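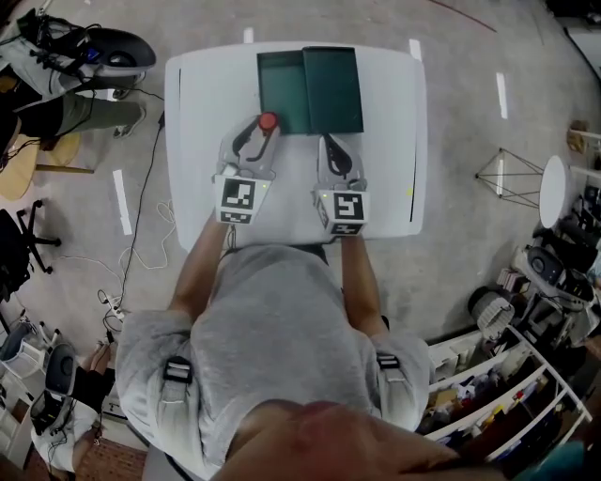

## Questions about the Sowa heat recovery project

Sowa is a joint project of four foundries and two research groups. We study how the waste heat from melting furnaces can be used again inside the same plant. The questions below came mostly by email from foundries that consider joining the second phase.

### Which furnaces are included?

Induction furnaces and cupola furnaces for gray iron. Aluminum is not part of the project. If your plant melts both, you can join with the iron line only.

### What is the heat used for?

In Ekdale it warms the combustion air of the ladle preheaters and, in winter, the changing rooms. In Wodencombe it dries the returned sand. Steam production was studied on paper, but the temperature of the cooling water is too low for it.

### How much data do you have now?

The database holds 2,533 melting cycles. For 2,422 of them we have complete readings of flow and temperature. The other cycles are kept, but they are marked and we do not use them in the energy balance.

### Must we stop production to install the sensors?

For the clamp-on flow meters, no. The temperature probes need a drained pipe, so most plants do this work in the August break. Edmund Głowacki plans the installation together with your maintenance team and needs almost 16 hours on site, divided over two shifts.

### Who can see our numbers?

Your own plant and the analysis group, which is led by Hanna Dudek. Other partners receive only values per ton of liquid metal, without the plant name. Alloy recipes are never requested — please delete them from the charge sheets before you send these to us.

### Our logging system is old. Is this a problem?

Usually not. We accept plain text files with a time stamp in each row. The Vevow software reads 22 file formats, and Ksawery Szewczyk can check a sample file for you. Please write which time zone the clock uses, and if it changes for summer time.

### Does the project pay for the heat exchanger?

No. The project pays for the sensors, the measurement and the report. The exchanger and the pipes stay on the side of the plant.

### Can we leave before the end?

Yes, with a written notice to Alistair Gillies. The sensors must be returned, except the probe pockets, which remain in the pipe. Readings collected until that day stay in the database unless you ask us to remove them.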